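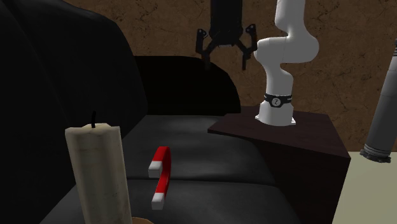
Praler controller vs the old one, sim only, results below. Sorry for the delay, meant to send this before the call and then the build broke. Same arm, same Dosari gripper model, same couch scene for both. Target is the red magnet on the seat, and from the near camera you get it almost edge-on, arms pointing left, so the pose estimate has very little to work with in the one direction we care about. The candle sits in the left foreground and is big enough in that view that the segmenter kept wanting to talk about it. More on that further down.

Short version for people on phones: Praler is smoother, slower to settle, and doesn't overshoot on descent. Old controller is quicker and overshoots. Cameras matter more than I expected. If you only have time for one change, change the camera.

Setup
- seed list is the August one, unchanged
- 11 starts per controller, magnet left where it is, arm start pose jittered
- no force feedback, position only
- gripper opens fully before descent, both cases
- lighting default, I know, I know

Result, near camera driving the pose estimate:
old controller – 6 of 11 closed on the magnet and lifted
Praler – 9 of 11

The misses on the old one are nearly all the same miss. Comes down, goes past the height, fingertip pushes into the cushion, the cushion is stiff in this build so the whole arm gets shoved back up and the fingers close on air. Praler creeps the last bit and doesn't do it. The 2 Praler misses were both yaw, fingers came down along the magnet instead of across, closed on an arm and it slid out. I'd blame the estimate for that and not the controller, see edge-on above.

Settling time I haven't got numbers I trust. The logger was dropping samples on the Praler side whenever the viewer was open. Closed the viewer, reran, forgot to turn the logger back on. So. Next week.

Wide camera next. I moved to it halfway through because of the yaw problem, and there the fingers come straight down over the magnet and you can at least tell which end is the bend. What you lose is size. The magnet is small in that view, the seat is dark, the fingers are dark, and once they overlap the middle of it there's red on either side of a black strip and the tracker wants to call it separate blobs. Turned the minimum blob size up and it merged them again, then it lost the magnet altogether on a couple of approaches. Turned it back down.
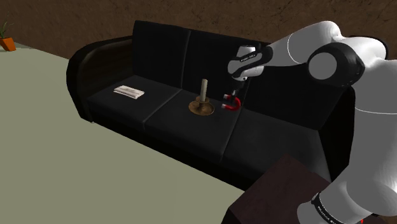 Ultcombe wrote, February 2022:

> We stopped using a fixed view for the last part of the approach. Whatever
> you put out in the room, the gripper will end up in front of the thing
> you're trying to see, and you'll spend your time tuning around it. We
> switch to the hand camera once the fingers are over the target and hold
> the last good fixed estimate until the hand view agrees with it. If it
> never agrees we back out and go again.
>
> On controllers, we saw the same overshoot you describe with the old one.
> It went away when we lowered the velocity limit on the final segment, so
> before anyone swaps the whole controller I would try that. Praler has a
> lower limit there by default and I suspect that's most of the difference.
>
> Also worth knowing, the Dosari model has its fingertip collision shapes
> slightly longer than the visual mesh. Check yours. Ours were touching the
> surface before they looked like they were.

Right, so taking those in order.

Velocity limit. Tried it this morning on the old controller, just cut the limit on the final segment to match Praler. Overshoot mostly gone on the few I ran, which is annoying because it means the comparison above is partly a comparison of default settings. Haven't done the full seed list with it. I'll do that before anybody quotes the numbers anywhere, please don't put them on the wiki yet.

Collision shapes. Yes. Ours too. Turn on the collision overlay and the tips stick out past the mesh, enough to matter on a stiff cushion. I have not fixed it, I want both controllers run against the same wrong shapes first and then both against the right ones. If someone has a corrected Dosari file already pls send, otherwise I'll trim them by hand.

Hand camera. This one I was looking forward to and it's a mixed bag. Color is the trouble. Dark fingers on dark upholstery, the edge detector finds the cushion seam and is very pleased with it. The pivots on the finger links come out well, nice round shapes, so you can get finger opening from the image if you need it. Where the fingertip is against the seat I wouldn't trust it. On the right side, where there's pale backround behind the fingertip, much better.

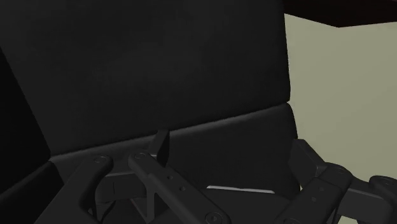 Hand camera, Dosari fingers spread, no target between them.

Views like that are why I don't want to hand over on timing alone. If the magnet isn't between the fingers the hand view has nothing to agree with, and the wait-and-compare logic just sits there until it times out. Back out and retry handles it, but the timeout default is long and on batch runs it adds up. I've shortened mine. Also I'd mask out the gripper's own links in that view before doing anything else, they take up a lot of the lower part of the picture and they move, so background subtraction picks them up every time.

Candle. In the near view the segmenter gives the candle a higher score than the magnet, no surprise, it's much closer to the camera. Color filter on red sorts it. With the wide view it wasn't an issue – candle is farther along the seat in its holder and the folded bundle past that, neither of them red. Bhatia has a scene with clutter right up against the target and I'd like to run that after this, see if either controller clips things on the way down.

To do, me:
- full seed list, old controller with the lower limit
- trim the fingertip shapes, rerun both
- settling times with the logger ON
- yaw, try averaging near and wide estimates before descent

To do, anyone:
- does Praler let you set the limit per segment or only globally? can't find it in the docs
- has anybody run it with the cushion softened? I can lower the stiffness but then the magnet sinks a bit and the lift height check complains

Configs are in the usual folder, the one with old in the name is the old controller, not an old config. Will rename when the batch is finshed.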